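Procuração do meu pai usada por um "gestor": dá para apresentar queixa?

Aatos Vainio
30 Jan 2020

O meu pai tem 81 anos e assinou há uns tempos uma procuração a favor de um senhor que lhe tratava das rendas, através de uma empresa chamada Skoletti. Fui ver os extratos e encontrei 21 transferências, a maior de 669 euros, todas com a descrição "gestão Enotholm". Ninguém me sabe dizer o que é a Enotholm. O meu pai diz que autorizou "umas coisas", mas não se lembra quais. O senhor jura que tem recibos e ainda não mostrou nenhum.

No banco disseram que, havendo procuração, não se metem. Isto é mesmo assim ou estão a despachar-me?
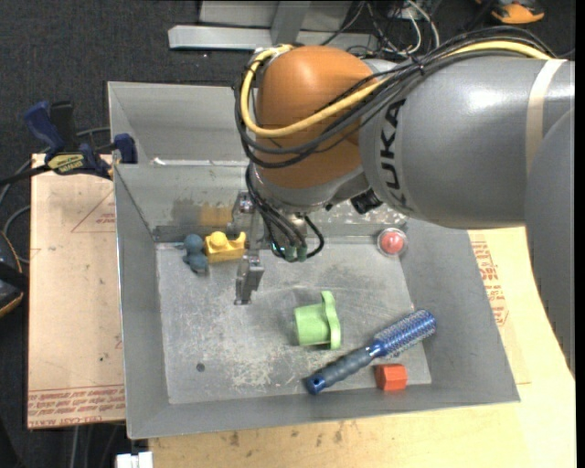 Também me propuseram um acordo: devolvem 549 euros e eu assino um papel a dizer que não há mais nada a reclamar. Cheira-me mal. Quem não deve não costuma oferecer dinheiro.

Qudah

Não assine nada. E, já agora, o papel valeria pouco assinado por si, o dinheiro é do seu pai. Ele pode revogar a procuração quando quiser, salvo se foi passada também no interesse do tal senhor, por isso leia bem o texto. Avise o banco por escrito e guarde o comprovativo. Depois peça contas, por carta registada, com prazo. Se não vierem, queixa na PSP ou no Ministério Público. Não espere milagres: abuso de confiança e infidelidade dependem em regra de queixa, com prazo de seis meses a contar do conhecimento. Confirme isto com um advogado, que eu só passei pelo mesmo com uma tia.

Stendance

Isso nunca dá em nada. O meu vizinho fez queixa e 8 meses depois arquivaram.

Qudah

Arquivaram a do seu vizinho, não sabemos com que provas. Aatos, leve os extratos todos e peça uma cópia da procuração no cartório.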